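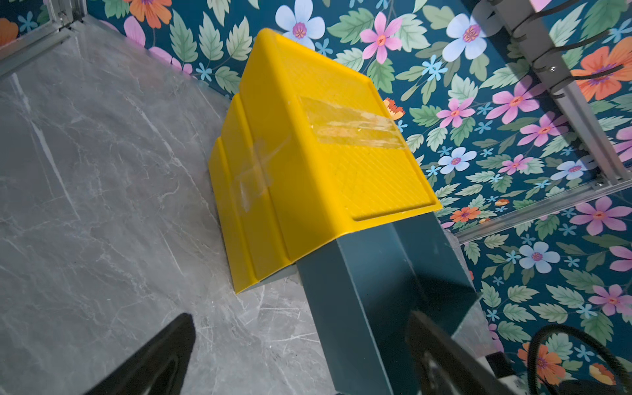

## 4. Taped and inverted containers: operator set-up

This section applies to all staff rostered to a Vinix handling station at the Ladancombe returns centre. It replaces the manual sorting sheet formerly kept at each bench. Staff who have not completed the station induction must not carry out steps 3 to 9 without a trained operator beside them.

### 4.1 What changes for bench staff

Before the stations were introduced, one person lifted, turned, inspected and stacked every returned container. The arm now does the lifting and the stacking. Inspection, tape removal and the decision to reject an item remain with the operator.

Position titles and pay classifications are not affected. The daily allocation is. Each operator now looks after 2 stations per shift and is no longer assigned a personal quota. Throughput is recorded against the station and must not be used in individual performance reviews. Questions about allocation should be directed to Kwan-ho Siu, Operations.

Staff who prefer to stay on the manual benches may apply in writing. The manual benches will remain open until the end of November, when the arrangement will be reviewed with employee representatives.

### 4.2 Before starting

1. Sign on at the station panel using your own code. Shared codes are not permitted.
2. Check that the previous operator has cleared all faults and initialled the handover card.
3. Switch the station to HOLD. The amber lamp must be steady. If it flashes, go to 4.5.
4. Check both gripper fingers for tape residue. Wipe them with the dry cloth supplied. Do not use solvent.
5. Make sure the arm cable moves freely and has not caught on a finger or a rail.

> **Caution:** Keep hands, lanyards and loose sleeves out of the work area unless the station is in HOLD. The arm may move without an audible signal.

### 4.3 Presenting a container

6. Place the container on the work surface with its base facing up. It does not need to be square to the rails. The station will accept a container lying on the diagonal.
7. Look for clear tape across the base and over the side ribs. Wrinkled or clouded tape is easy to miss under the overhead lights, so run a gloved finger along the ribs as well.
8. Select TAPE PRESENT or TAPE ABSENT on the panel. If tape is present, the arm will locate the container and wait for your confirmation before closing the gripper.
9. Stand behind the floor line, release HOLD and press CONFIRM.

**Note:** Do not peel tape while the fingers are touching the container. Return the station to HOLD, wait for the fingers to open, and remove the tape by hand.

**Note:** Leave the rim clear on at least one side. If another item is pressed against the rim, the station may treat the two as one object and request assistance.

### 4.4 Assistance requests

The station will ask for help when it cannot settle on a grip. A request is not a fault and is not recorded as an operator error.

10. Acknowledge the request at the panel within 62 seconds. After that time it passes to the floor lead.
11. Put the station in HOLD and reposition the container by hand.
12. Choose a reason from the list. If none applies, choose OTHER and enter a short description in plain words.
13. Release HOLD and press CONFIRM.

If the same container produces a second request, remove it and place it on the Altex trolley for manual handling. Do not attempt a third grip.

### 4.5 Faults

| Code | Meaning | Action |
|---|---|---|
| 36 | Finger did not close fully | HOLD, check for tape residue, restart |
| 62 | Cable movement restricted | HOLD, free the cable, call the floor lead |
| 3970 | Position lost | Press the stop button, leave the area, call maintenance |

> **Caution:** Code 3970 may be cleared by maintenance staff only. Operators must not reset the station, even where the cause appears obvious.

### 4.6 Breaks, concerns and training

Operators may place both stations in HOLD for any scheduled break. No cover is required and the pause is not counted as downtime.

An operator who considers a station unsafe has the right to stop it and to keep it stopped until the concern has been answered. Record the concern in the Uibo log before the end of the shift. Sihan Hou, Training and Safety, will reply in writing.

Refresher training is held during paid hours. Changes to this section will be posted at the sign-on panel before they take effect.

Section issued 24 August 2023.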